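In Defense of the Tub in the Middle of the Floor

My friend Touran Rezaei thinks freestanding bathtubs are the silliest thing you can put in a house, and we have been arguing about it since June. Her case is mostly about dust. Mine is mostly about joy, and I know how that sounds coming from a person who also has to mop.

I'll start with what she gets right. A tub that stands away from the walls has a back side, and somebody has to clean the back side. You don't get that with a built-in. You also lose every ledge you ever had, so the shampoo migrates to the rim, and then the bottles with the cleaning stuff in them end up standing on the floor next to the tub, where they stay until company comes (or in my house, until after company leaves).

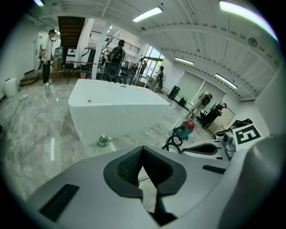 But a big white tub on a gray marble-patterned floor is just a happy thing to look at! I can't argue my way around that. I walk in and my shoulders drop. Put one near a wooden staircase and it looks like the house was built by someone who enjoyed themselves. Touran says that's a hotel lobby. Fine, I like hotel lobbies.

My own tub is a Skirness and it cost me $1,478, plus a delivery fee I still grumble over. The one I wanted was the Verley at $2,890, and for that money I felt it should run the water and bring me a sandwich. The Skirness is perfectly good. It took two people to get it in the door and another two to move it when I changed my mind, so pick your spot before you let anybody leave.

Now, shiny floors. I will give Touran this one too, because a glossy floor tells on you. Every light overhead shows up in it, and so does every hair. I used to go at mine with a wet mop first and wonder why I was pushing little gray worms around. Then my neighbor Benvinda Calado set me straight: vacuum first, dry floor, hard floor nozzle, and only then get anything wet. She has a canister and swears by it.

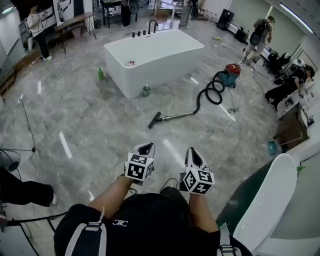

I was an upright person for years and I've come over to her side. With a canister you can get the wand in low behind the tub, and the flat nozzle slides right along where the dust likes to sit. Yes, the hose ties itself in loops and the cord gets everywhere. I step over it and say a word my mother wouldn't like. It's still quicker than crawling around back there with a rag, which was my system all last winter.

Faucets, too. I'd go black again in a heartbeat. Mine is a Moser and it does show water spots, so I wipe it with whatever towel I just used and call it clean. Touran has chrome and polishes it. She's welcome to.

She's redoing her own bathroom now and has settled on a built-in Plasholm with tile up three sides. I'm sure it'll be lovely, and I've already asked if I can come try it out.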